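Divdale Household Trials: Bench Inspection Checklist, Sorting Task
Completed by Teresa Vieira, Jun 3, 2025. Countersigned by Takeshi Tamura.

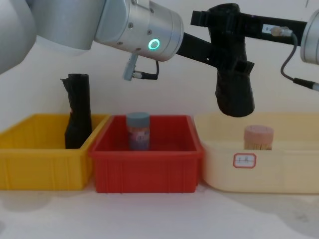

1. Bench and bins
Three bins in a row, yellow, red and cream: Satisfactory.
Bins in good order: Satisfactory. Wash before the next session.
Label on cream bin legible: Not satisfactory. The handwriting is faint. Replace.

2. Arms and cables
Wrist ring light showing green: Satisfactory.
Cable clear of bin rims through full travel: Satisfactory at low speed. Repeat at working speed.
Gripper covering secure: Comment. Surface is rough; Mr Honda to examine it before further use.

3. Fitness for unattended work
Items placed in the correct bin: 97 of 125 attempts. Below the level set in March.
Items dropped: 19. Most were round containers gripped near the lid.
Emergency stop tested: Satisfactory, 6 trials.

General comment
The system may continue under supervision. It is not yet suitable for tidying a kitchen or stock shelf unattended. Tumside has asked for an earlier date, and this is not supported.

Outstanding: items 1 (label) and 2 (gripper, cable). Refer to K. Kaneko.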